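Wer zählt, wer kommt rein?

Preise ohne Preisgeld, Jurys ohne Gesicht. Notizen aus einem Betrieb, der Ruhm verteilt

10. Oktober 2019

Ullell, kurz nach neun, Nieselregen. Vor dem alten Kornspeicher liegt die Ehrenmeile der Stadt, wenn man sie so nennen will. Eine Reihe Bodenplatten, dazwischen Moos. Wer hier liegt, hat den Hista bekommen, den Preis für Verdienste ums Handwerk. Ein Schuhmacher, eine Glasbläserin, zwei Orgelbauer aus derselben Werkstatt, mit achtzehn Jahren Abstand. Die meisten Leute laufen drüber. Fahrräder auch.

Drinnen dann das Archiv des Preises, ein Zimmer unterm Dach, Ordner bis zur Decke, Heizung aus. Ich darf lesen, aber nichts mitnehmen. Zwei Stunden, dann wird zugesperrt.

Was man beim Blättern schnell merkt: Der Hista war nie so gedacht. Gegründet als Abendessen. Wirklich, ein Abendessen, mit Rede und Kalbsbraten, bezahlt von der Innung. Irgendwann bekam der Ehrengast eine Urkunde, dann eine Medaille, dann wollten die Nachbarorte auch einen Ehrengast schicken, und schon brauchte man Regeln. Die erste Satzung passt auf eine Postkarte. Die heutige hat 17 Seiten, davon beschäftigen sich fünf nur mit der Frage, wer überhaupt vorschlagen darf.

Vorschlagen dürfen: frühere Preisträger, die Innungen, die Berufsschulen. Nicht vorschlagen darf man sich selbst. Klingt selbstverständlich, stand aber lange nicht drin. In einem der Ordner liegen Briefe, in denen Meister seitenlang ihre eigenen Treppengeländer loben. Mit Zeichnung. Einer legte eine Schraube bei, die klebt noch immer am Papier.

Das Verfahren selbst: lange Liste im Winter, kurze Liste im Frühjahr, Entscheidung im Juni. Dazwischen Werkstattbesuche, unangemeldet, was nicht jedem gefällt. Die Jury bleibt geheim bis zur Verleihung. Zumindest offiziell. In Ullell weiß es der Bäcker.

Und dann das Geld. Es gibt keins, oder fast keins. Der Preis kostet die Stadt etwa 3000 Euro im Jahr, das meiste davon für Porto, Saalmiete, Gravur. Der Preisträger bekommt die Medaille und seine Platte vor dem Speicher. Reicht das? Kommt drauf an, wen man fragt. Eine Auszeichnung im Schaufenster bringt Kundschaft, jedenfalls eine Zeit lang. Danach fragt keiner mehr, aber abgehängt wird sie auch nicht. 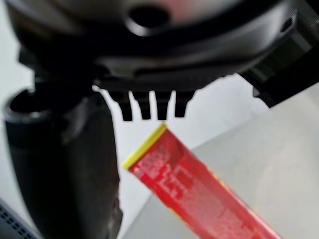 Gestritten wird derzeit über die Kategorien. Bisher gibt es zwei, Werkstück und Lebenswerk, und beide setzen stillschweigend voraus, das jemand mit den Händen arbeitet. Nur: Was heißt das noch? Im Entwurf für die neue Satzung steht »maßgeblich von Hand gefertigt«, und über das Wort maßgeblich ist man sich seit Monaten nicht einig. Wo ein Robotergreifer zupackt, ein schwarzes Gehäuse mit vier kurzen Zähnen an der Unterkante, da hört für die einen das Handwerk auf. Die anderen sagen, die Drehbank war auch mal neu. Im Protokoll steht dazu ein Satz, »wird vertagt«, und unterstrichen ist er auch.

Anderswo hat man die Sache längst entschieden. In Aoki etwa, wo es eine richtige Ehrenhalle gibt, mit Eintritt und Garderobe, kommt man nur noch über eine Abstimmung hinein. Jeder Besucher eine Karte, ein Kreuz, ein Schlitz in der Kiste. Das macht die Halle voll. Es macht auch, dass Leute mit großen Familien gewinnen. Nach der letzten Runde wurde nachgezählt, das Ergebnis blieb, der Ärger auch.

Jukance ist das andere Extrem. Kein Haus, keine Halle, keine Feier. Nur eine Liste, einmal im Jahr gedruckt, dünnes Heft, graues Papier. Wer draufsteht, erfährt es per Post. Ausgerechnet dieses Heft wird am meisten zitiert, in Bewerbungen, Festreden, Todesanzeigen. Warum? Vermutlich weil es so knapp ist. Begründungen druckt Jukance keine ab, und gestrichen wurde bisher auch kein Name.

Das Streichen, überhaupt. In Ullell ein heikles Thema. Eine Platte fehlt vor dem Speicher, man sieht noch das Rechteck im Pflaster, etwas heller als der Rest. Im Archiv dazu: ein leerer Ordner mit Jahreszahl. Ich frage nach, bekomme ein Schulterzucken und den Hinweis auf die Uhr. Ob eine Ehrung zurückgenommen werden kann, regelt die Satzung bis heute nicht. Auf 17 Seiten kein Wort.

Kurz vor Schluss noch ein Fund, hinter den Urkundenentwürfen. Ein Stapel Absagen. Nicht von der Jury, sondern von den Geehrten. Keine Zeit, zu viel Arbeit, der Weg zu weit. Eine Korbmacherin schreibt, sie nehme die Medaille gern, aber bitte ohne Rede, sie habe die vom Vorjahr noch im Ohr. Man hat ihr die Medaille geschickt. Die Rede wurde trotzdem gehalten, das Manuskript liegt daneben, elf Blatt, engzeilig.

Dann geht das Licht aus im Treppenhaus. Draußen regnet es jetzt richtg, und auf der Platte des Schuhmachers steht ein Lieferwagen.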